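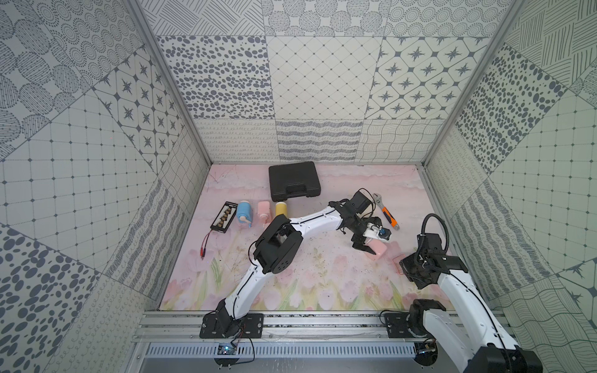

How long do youth rowers stay in a club once they have joined? In the clubs we followed, the usual stay was 2 seasons, and most of those who left did so over the winter.

Print
E-mail this page

4.2 Length of membership

The membership lists of the Bloxham and Clollard rowing clubs gave us 296 juniors who had joined between the ages of 11 and 15. We left out those who had rowed elsewhere first, as their earlier seasons could not be checked. A junior was counted as having left when the yearly fee was not renewed and no outing was entered in the boat log for eight weeks.

The two clubs differ in how they handle beginners. At Bloxham, new members go into a mixed group and are moved to a racing crew when the coach thinks they are ready. At Clollard, every beginner is given a seat in a crew boat by October of the first year, and that crew is kept together until spring. Juniors at Clollard stayed longer. The gap was widest among those who joined without a friend or a brother or sister already in the club.

Leaving was tied more closely to the indoor months than to race results. Juniors whose crew had finished last at the autumn regatta were no more likely to leave than those who had won. Those who missed the first indoor sessions often did not return to the water at all. Quiroga and Østergaard found much the same among young swimmers, though their clubs train indoors all year and the comparison should not be pushed far.

Travel also mattered. Families who lived on the Roltley side of the river had to drive round by the bridge, and several parents told us that early Saturday outings were the hardest part of the week. Shared lifts were common in the first season and less so afterwards. We have no good record of who drove whom, so the point rests on interviews alone.

Figure 1. Setting of the work.

Cost was raised less often than we had expected. Both clubs lend out kit, and Clollard lowers its fee for a second child. Parents spoke of regatta weekends, with fuel and a night away, as the larger expense. Bjarnason reports the opposite for sailing, where the boat itself is usually the family's to buy.

The lists do not say why a junior left. We wrote to the families of all leavers, and the replies are taken up in section 4.3.

Print
E-mail this page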